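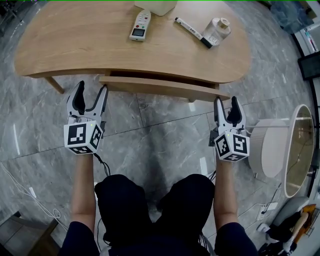

Drawer Task: Why the Left Gripper Went Bad

Search this site Go Advanced

Team report, second term. Written by Charoen Chaiyaporn with Wouter Verschueren on the numbers. Supervisor: De Graaf.

1. What we were trying to do

Project Avard. Teach an arm to open a desk drawer, put a small thing in, close it. Teaching is done with the two hand-held grippers, one per hand, person sits in front of the desk and does the job, marker cubes on the grippers give us position. Then the recordings go into Idivard (our cleanup and training scripts) and out comes something the arm can run.

Plan was 1000 good recordings by the end of February. We made 1222 in total, so on paper we were done early. Then we ran the arm and it hit the drawer front. Hard enough to trip the force limit. Did it again. Third try it closed the left fingers on nothing, well to the side of where the bottle was, and kept going as if it had it.

So most of this report is about that and not about the results we promised in the proposal.

2. Setup, short version

Desk with a front drawer. On top, objects light enough to lift with the grippers: the AC remote, a white marker pen with a black cap, a little clear bottle with a beige screw cap. Operator seated, dark sleeves and dark pants (rule from the first week, a bright sleeve was confusing the hand mask). Right gripper usually does the drawer, left does the objects, but we swapped now and then so the model wouldn't get too fixed on one side.

Each gripper has a white cube with black square patterns. Tracker needs to see at least one face clean. Small green light on each cube means powered and talking. That's all it means, see section 4.

3. What went wrong

First guess was the training. Wouter retrained twice with different settings, lost most of a week, same crash. Second guess was the arm calibration. Redid that too. Fine.

What we should have done first was play back the recordings. When we finally did, the right hand looked normal. Left hand was drifting. Starts in the right place, then slides sideways slowly over a session, and by the last recordings the drawn fingers are off the edge of the desk while the real ones are over it. Any single recording looks ok because inside one recording the shift is tiny. You have to put the first and the last next to each other.

Cause: the left cube had worked loose on its mount. The cable hangs down from it along the arm and every time the operator reached forward it pulled a little. Cube turned a bit, tracker believed it, gripper was reported as pointing somewhere it wasnt. Next session somebody would push it back straight by hand without thinking, so the error started over from zero, and that hid it for weeks.

We counted 400 recordings with left side error over our limit. Those are no use for the left hand. The right hand in the same files is ok but Idivard can't train on half a file yet.

4. Why we missed it

- Green light. We all read it as "good to go". It was green the whole time the cube was loose.
- The pre-session check was open fingers, close fingers, look at the light. Nothing about the mount.
- Checks on the data were per file only. No file failed.
- Five operators, no log of who touched the cube. Two people remember straightening it. Nobody wrote it down, me included.

5. Safety part

De Graaf asked for this to be its own section.

The arm did stop on the drawer front, the limit worked. But on the third try it didn't touch anything so nothing tripped, and it carried on to the drawer with its left side in the wrong place. I was on the floor side of the desk picking up a pen at the time. It passed over my hand, no contact. I was inside the line when I shouldn't have been, and Wouter had the stop button but was looking at the screen.

Changes, already in force:

1. Whoever holds the stop button looks at the arm. A second person reads the screen.
2. No reaching in for dropped objects until the arm is parked.
3. First run of any new model is at slow speed with the drawer already open and the desktop cleared.
4. Two failed grabs in a row, stop and park. We dont try a third.

Also cables on the floor. There was a power strip and loose cable on the operator's side and it's tile, they slide. Not the cause of anything here, but it was on the Grestmont walkthrough list from before and we hadn't dealt with it. Tape is ordered.

6. Fix

Mount: new screws, thread lock, and a flat key so the cube can only sit one way. Cable now clipped to the wrist with slack above the clip, so a pull goes into the clip and not the cube. Tugged it on the bench a lot, no rotation we could measure.

Check: at the start and end of each session both grippers go to a printed dot on the desk. If the two readings differ by more than 13 mm the whole session gets flagged. Wouter thinks 13 is too loose, I think tighter will flag people's shaky hands. Left it at 13 for now.

Data: threw out the bad files, leaves 822. Retrained on those. Drawer opening is ok now at slow speed, it has not hit the front since. Picking up the bottle is still poor and we don't know if that is too little data or something else. The remote is easier, probably because it is long.

7. Still open

Need 178 more recordings to get back to the plan. Can we rescue the bad ones by correcting the drift? Wouter has a script that kind of works if you assume the cube turns at a steady rate. It doesnt, it goes in jumps, so I wouldn't trust it for training yet. Right gripper mount has the same old screws and gets changed before the next session. Playback comparison script is in the shared folder under checks, run it before you train anything.

Last updated: February, 4:40 pm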